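Pre-purchase inspection checklist: hand-held gripper kits and workstation area
Site: Prurel, upper room
Inspected by: Karim Benjelloun
Reviewed by: Melquiades Contreras
Purpose: decide what must be bought, repaired or moved before the August order
Ratings: OK / FIX / BUY / HOLD

Two operators working. Cloth handling at the seated position, box handling at the standing table.

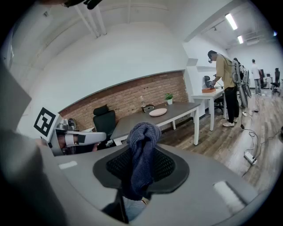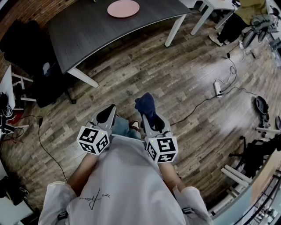 1. Floor and power

1.1 Cables off walking routes. FIX. Black cables cross the plank floor at the seated position and reach a power strip lying on the floor. Buy low-profile floor covers. The Kusum quote is 345 for the full set, delivery included. Accept.

1.2 Power strips fixed to furniture or wall. FIX. Strips are on the floor, one of them near the standing operator's feet. Under-desk brackets are in stores; no purchase needed.

1.3 Spare outlets for planned equipment. HOLD. The second kit adds two chargers. Electrician to confirm circuit load before we commit.
Comment (MC): Do not daisy-chain strips as a stopgap. This was written up last year.

1.4 Bags and loose leads stored. FIX. There is a pile of black bags and cables under the small side table. One lidded bin, charge to consumables.

2. Hand-held grippers

2.1 Finger pads seated, no cracks. OK on both units after hands-on check. Order one spare set per unit anyway. Lead time from Ivari is long and pads are the first part to wear.

2.2 Marker cubes tight on mounts. OK. Left unit retorqued Wednesday.

2.3 Marker faces clean and flat. OK. Replacement faces can be printed in house. Remove from the purchase list.

2.4 Status LED on. OK, green on both cubes.

2.5 Grip on soft goods. OK with the dark navy cloth. Not tested on thin or slippery fabric, so this result should not be used to justify skipping the softer pads.
Comment (MC): Price the softer pads separately. I want to see them as an option line.

3. Backpack rig and headset

3.1 Strap and buckle condition. FIX. Left shoulder strap is worn at the adjuster. Strap kit is 153 from El Idrissi. Buy one.

3.2 Clearance behind the operator. FIX. The gripper arms hang at the back and the operator cannot see them. Move the office chair away from the table during rig work and tape a keep-clear line on the floor.

3.3 Time worn per session logged. HOLD. No log exists. Required before a second rig is approved.

3.4 Headset cleaning supplies. BUY. Wipes and two spare face pads.

4. Furniture

4.1 Work table stable under load. OK. No rocking at any corner.

4.2 Seating for gripper work. OK for now. Existing office chairs to be kept through this budget period.

4.3 Clear desk surface. FIX. Glass bottle and potted plant to be moved off the long desk before it is used for equipment.

5. Budget summary

Floor covers: 345, approved
Strap kit: 153, approved
Spare finger pads, both units: 181, approved
Headset supplies and storage bin: charge to consumables, ceiling 200
Softer pads: quote requested
Second rig: held pending 1.3 and 3.3

Open actions
KB: install brackets, tape the floor, start the wear log.
KB: ask Ivari for a softer pad price, single set and pair.
MC: book electrician, sign the Kusum order.
Reinspect section 1 once the covers are fitted. Sections 2 and 3 stay on the monthly cycle.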